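August, bench notes, started 2 p.m. and finished over a late coffee

Back on the wet corner today, after Dayana Beltrán reminded me (very kindly, and for the second time) that I had promised the Plekham people a proper write-up of how we handle the shallow tray work before they set up their own bench. I have been putting it off all month, so here goes, and forgive the rambling.

The wooden table is staying. I know there was talk of swapping it for the steel one from Trokdale, and steel would be easier to wipe down, but I have grown fond of that table and the grain makes it pleasant to work at for a whole afternoon. The finish has held up better than I feared when we brought it in. I would like to give it another coat before winter all the same, and I have set aside 85 dollars from the supplies money for that — Dayana, please shout if you had plans for it.

The routine is as we agreed. Water goes in the round tray, 200 ml and no more, or it slops over the rim as soon as somebody leans on the table. The green mat sits to the left of it, flat on the wood, and anything small and soft gets parked there between steps. I tried it on the right for a while and kept dragging my sleeve through the tray, so left it is.

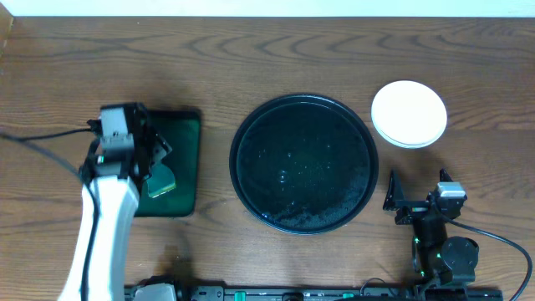

Green mat on the wood
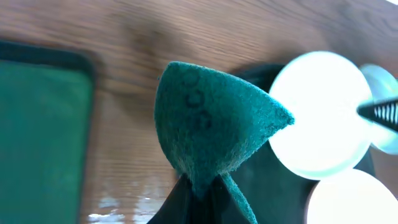

Pads next. I went through the drawer and threw out the ones that were shedding fibers, which was more of them than I expected, and then felt guilty and kept a few back for the sink. A pad with a frayed edge still scrubs perfectly well, so please don't toss those. It's the bits coming loose in the water that give us trouble, especially when we're trying to see whether a surface has come clean. New ones are on the Maldonado order, number 329, along with the lint-free cloths. If the cloths are late again we'll make do with the old cotton ones from the Huvarix job — they're in the box under the window, washed and folded.

Still to do: find the lid that fits the round tray, ask Plekham what size table they have, and write all this out neatly for them. I'll pick it up from the pads section tomorrow morning.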